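Chapter 4
Texture and Shine: How Surfaces Talk to Light

Before you start this chapter, put the book down for a second and touch whatever is closest to you. The table, your sleeve, the side of your coffee cup. Now look at the same thing and ask yourself how much of what your fingers told you was already there for your eyes. Quite a lot, I'd bet! You knew the sleeve was soft before you touched it, and you knew the cup was slick. That knowing-by-looking is what I want to spend the next 30 pages on.

I came to this subject sideways. My first teaching job was an evening drawing class at Rustow, in a long room with terrible ceiling lights, and I set my students up with the usual still life: a pear, a jug, a folded cloth. Everybody drew the shapes pretty well. But the pear, the jug, and the cloth all came out looking like they were made of the same stuff (something like modeling clay, if I'm being kind). I kept telling people to "look harder," which is useless advice. They were looking plenty hard. What they needed was something to look for.

So let's get our words straight first. When light hits a surface, some of it is soaked up and some bounces back. On a very smooth surface, the light bounces off in an orderly way, all in one direction, the way a ball comes off a gym floor. We call that specular reflection. On a rough surface, the light goes off every which way, like the same ball thrown at a pile of rocks. We call that diffuse reflection. Almost everything you own does a bit of both, and the mix between the two is most of what we mean when we say something looks shiny or dull.

The bright spot you see on a shiny thing is called a highlight, and it's worth slowing down here, because beginners nearly always get highlights wrong (I did, for years). A highlight is a small, squashed picture of the light source. If you're sitting by a window, the highlight on a glazed mug is window-shaped. Look closely and you may even find the bars. Under a bare bulb it's a dot. And it moves when you move! Tilt your head and the highlight slides along the mug, while the mug's painted stripes stay where they are. Try it before you read on.

Now for texture. I split it into two kinds in this book, and I'll stick to these names all the way through:

Actual texture is the real up-and-down of a surface, the part your fingers can feel.

Visual texture is what your eye reads as roughness or pattern, whether or not there is anything to feel. A printed tablecloth with a basket-weave design on it has plenty of visual texture and almost no actual texture.

Actual texture shows up to the eye mostly through tiny shadows and tiny highlights. Each little bump has a lit side and a dark side. When light comes straight at a surface, those dark sides shrink and the bumps seem to flatten out. When light comes in low from the side, the shadows stretch and every crumb and thread stands up. House painters know this well. They'll hold a lamp flat against a wall to find the dents before the last coat goes on.

Distance matters too. Walk up to a brick wall from across the street. From far away it is a red-brown shape. A little nearer it becomes a pattern of rows, and from a foot away each brick has pits and grains and you've lost the wall altogether. I used to take my class out to the old mill wall at Clemthorpe in October, when the afternoon sun is low, and have them draw it from three distances. The drawings hardly looked like the same place.

Color gets pulled along with all this. A curved, shiny thing that is one single color will almost never look like one single color. It runs lighter where it faces the light and deeper where it turns away, and in a hollow it can go so dark and dull that you'd need a completely different tube of paint to match it. Students fight me on this one. "But it's all the same green!" Yes, the plastic is. The light coming off it isn't.

Here are two everyday surfaces, both seen from very close up. Spend a minute with them before you go on to the exercises. 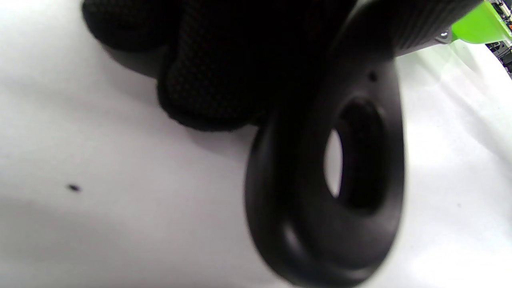
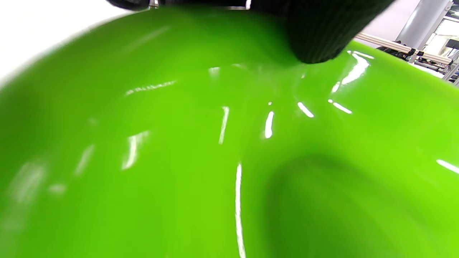

Figure 4.1 Two surfaces at close range. First, dark knit fabric with a grid of tiny raised dots; second, smooth, glossy green.

Warm-Up 4A

You'll need a soft pencil, plain paper, and one lamp you can move. Pick a dull thing and a shiny thing from your kitchen. Put them side by side and turn off every other light in the room. Draw each one with the lamp overhead, then again with the lamp down at table level. Don't worry about outlines, and leave your eraser in the drawer.

When you're done, write a few words next to each drawing saying where the brightest spot was and how sharp its edges were. Keep these pages. We'll come back to them in Chapter 5, when we put water on everything and start over.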